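Simulation corner: the wrist view in Kulari 4

Tassanee asked me to write a few lines for the newsletter on what changed in our simulator since March, so here they are. I will keep to the part which concerns the grasp planner, because this is where most of your questions come from.

The old version of Kulari used one simplified collision shape for each object. For boxes this is fine. For anything with a narrow middle it is a bad choice, because the simplified shape fills the neck with material that does not exist. The planner then believes it cannot close the fingers there, and it throws away grasps that are perfectly good. Lajos Bozsik found that on our spool-like objects it was refusing nearly every grasp near the neck.

Now each object is split into several convex pieces before it is loaded. The split is done once and saved, so you wait for it only the first time. Our library holds 1,303 objects at this moment, and 46 of them still have a split that I am not happy with. Csaba Farkas keeps the list. If your object is on it, please write to him before you tune anything by hand.

The second change is smaller, but you will see it more often. The wrist camera in the simulator is now rendered in the same step as the contact solver. Before, the picture came one step late, and Prekix, our perception module, was estimating a pose for a moment which was already gone. For slow motions this made no difference. For the fast closing of the fingers the error was around 23 millimeters in the worst runs – enough to miss a small part completely.

The shadows are still cheap. We use a low-resolution shadow map and the edges come out as stairs, mostly on the wood. Tülin Türkmen has asked whether Prekix could learn these stairs as real edges. It is a fair question and I do not have the answer yet. For now we train with shadows switched on in half of the episodes and off in the other half. Santosh Nigam will compare the two when he is back from his leave.

If you update, please delete the old cache folder first. The loader does not notice that the format has changed, and it will give you the old shapes without any warning. I lost an afternoon to this myself. A proper version check is planned for the next release.

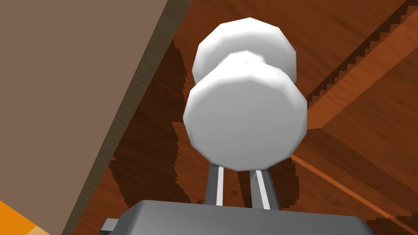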